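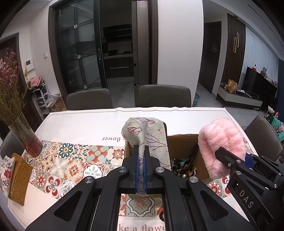
How long should one packing run last before we stop and reset? Two minutes, or when the last item is in the box, whichever comes first.

I wrote that into the rule sheet this morning, version 2, and Eduard Skála signed it after lunch. He wanted 600 grams as the most we lift with one gripper. I said 580 – he agreed, and Okafor's draft now matches ours.

Other things settled today. Pads get wiped between runs. Both hands stay clear of the vase. Soft things are pinched at a fold, never by a button or a loose thread. If something drops on the floor the run is marked bad and kept, with a note. Zaretti used to delete theirs and I don't want that here.
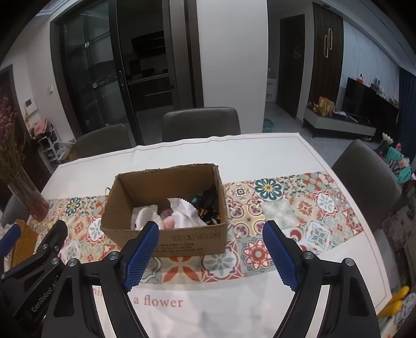 *Fingers open over the box, dining table, September.*

Run 3866 had no note, so I filled one in from memory and put my initials on it. Still have to ask Horkar if their sheet covers glass. Sheet goes on the fridge tomorrow.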